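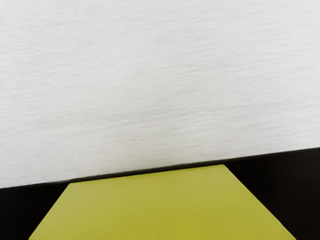
Tien-fu Lo
May

1/ I have lived in Riltercombe for three years and I ride the 14 bus to Horberg almost every working day. I want to write down some things about it, because the new timetable comes this summer and I think many of us will forget how the old one was.

2/ First, the ride. On paper it takes 40 minutes. In the morning this is correct. In the evening it depends on the bridge, on the school, and on whether the driver is the tall one who waits for people who are running. I have been one of those people many times.

3/ When I came here my English was good for reading and bad for buses. I knew the word "timetable". I did not know what it means when a driver says "we're running hot". I thought something was wrong with the engine and I got off one stop later. It means that the bus is early. I walked home that day, it was a long walk.

4/ So I started a small notebook of bus words. Layover. Deadhead. Request stop. Short turn. A short turn is when your bus does not go to the end of the line but stops in the middle and goes back. If you do not know this word you will learn it at Mill Corner in the rain.

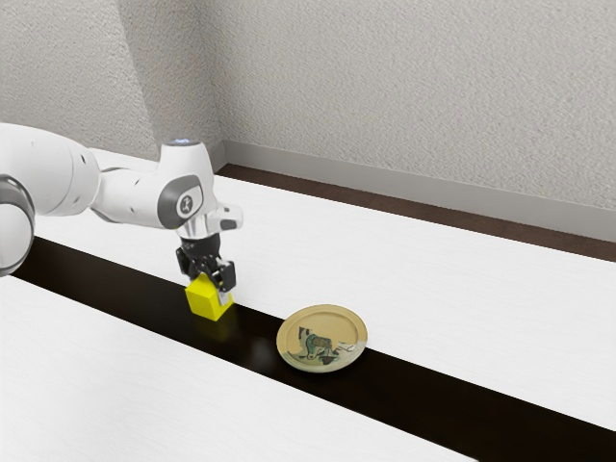 Kumudini Wickramasinghe replied that I forgot "not in service", the two saddest words in the evening. I told her it is three words. She answered that after nine hours at work it is two.

5/ She also asked about the paper timetable, so let me come to it. The paper one is still in the glass box at the stop in front of Ndung'u, the bakery. It has a small letter S next to certain departures. S means school days only. At the bottom there is a second note in very small type which explains the note about S. I have read it maybe a hundred times and I am still not sure about the week after Easter.

6/ Please do not laugh, but I like this paper. I can stand in front of it with a bun and see the whole day at one time. With the Jekik app I see the next three buses and nothing else. If I want to know when is the last bus, I must push the little arrow again and again until I arrive at night.

7/ The app is good for one thing. It knows when the bus is late, most of the time. On Thursday it told me that my bus was two minutes away for so long that I finished a chapter of my book and bought another bun.

8/ About the book: I read more in these three years than in the ten years before. In the morning I read in English and on the way home in my own language, because in the evening I have no more English in me. The evening books go faster and I remember them less. I don't know why it is so.

9/ Now the new timetable. The draft is on the wall in the library and it looks very clean. A bus every half hour, at the same minutes, all day. It is easier to remember, I agree. But the early bus before six is gone, and this is the bus of the hospital cleaners and the people from the bread factory. I took it all last winter, when my shift was different. There were always people on it.

10/ The early bus had its own rules. Everyone sat in the same seat. The lights in the back were off, and the driver left them off, and people slept. A woman with a green scarf woke up exactly before her stop each morning, without an alarm. Once I tried to do this too and I woke up in the depot.

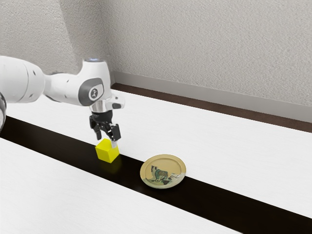

A reader wrote to me that the early bus is "mostly empty after the hospital" and that the money is better spent on Sundays. Maybe. I have seen it after the hospital and it is true that there are many free seats. But it has to drive to the hospital before it can be empty after it. And I also want more Sundays, I only don't want to pay for them with somebody else's Monday.

11/ Another person asked where to send an opinion. There is a form at the library desk, one page, both sides. On the second side they ask for your stop number. Look on the pole, on the small metal plate below the sign. Mine was painted over and I had to ask at the bakery. You can also write the name of the street, the lady at the desk said it is accepted.

12/ A small advice for other people who write English as a second or third language: write short. My first version was very polite and it had four sentences before the word "bus". I took out three of them. What I kept is: who I am, which bus I take, at what time, and where I go.

13/ And write the return trip also. I almost forgot it. If you can get to work but the last bus home leaves before your shift ends - this was my situation in February - then you don't have a connection, you have half of one.
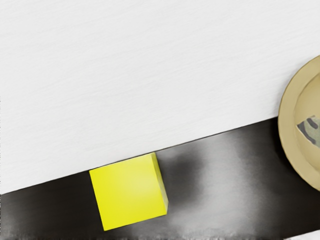
14/ Bus words, second part, because some of you asked for more. Headway is the time between two buses. Bunching is when you wait for a long time and then two come together. Dwell time is how long the bus stands at the stop with the doors open. I am responsible for some of it, I can never find my card.

15/ If you have words from your own line, please send them, also in other languages. In the next days I will put them in a list and correct the mistakes I made here. My bus is coming now, the app says two minutes.

1313 shares
47 comments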